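Research > Reuse and Repair > Working Papers > Section 4

7 min read

4.2 Condition of sockets and processors at teardown

Boards came to the Clendstead bench in mixed lots from Prulimberg, mostly retired servers and workstations, still in the case. We logged 122 boards for this part of the study. Lot sheets gave the model and the year out of service, not much else. Missing sheets were treated as unknown age and kept in.

Procedure kept short on purpose. Case open, heatsink off, load plate up, look at the chip before anything gets wiped. Then chip out, look at the contacts, then clean. Earlier drafts had cleaning first and we lost the paste evidence on the first lot, so those 13 boards are left out of Table 5. Memory slots were noted as filled or empty but a part-filled bank was not counted as a fault - plenty of machines ran that way their whole life.

Paste was scored on where it ended up and not on how much was there. A thin film on the heat spreader is normal and scores zero. Paste on the green edge of the chip scores one. Anything down in the contact field scores three and the board goes to the Ratanaporn station for a proper look under magnification, which is slow, and which is were most of the bench time went.

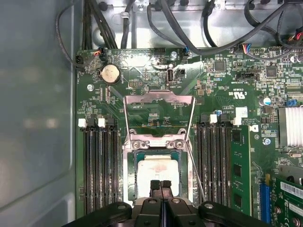
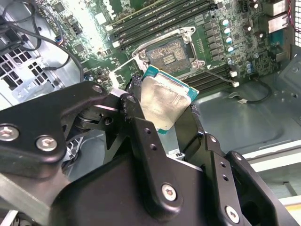
Figure 6. Socket area at teardown. Top: load plate raised, processor in the socket, smear on its pale upper surface. Bottom: processor held above the empty socket, contact field exposed, faint residue streaks on the heat spreader.

Scores were given by one reader and checked by a second. Disagreements were nearly all between zero and one, where the film runs close to the edge of the spreader and it's a judgment call. No disagreement on the threes. We did not try to tell one brand of paste from another, color is a poor guide once it has aged.

Bent contacts are a separate column. Found on 10 boards, and in most of those the bend was at a corner, which fits with a chip being set down crooked at some earlier service. Cant prove that from the board alone. The Orkeck lots had service stickers inside the side panel and we used those where they were readable, but a sticker only says the case was opened, not what was done in there.

Load plate wear (scuffs, rubbed finish) was recorded too and turned out not to track with anything. Old plates with heavy scuffing sat over clean sockets all the time. Dropped from the model. The raw notes, 1224 lines, are in the supplement for anyone who wants to try again - coin cell voltage is in there as well, taken before the board was moved, and is used in 4.3.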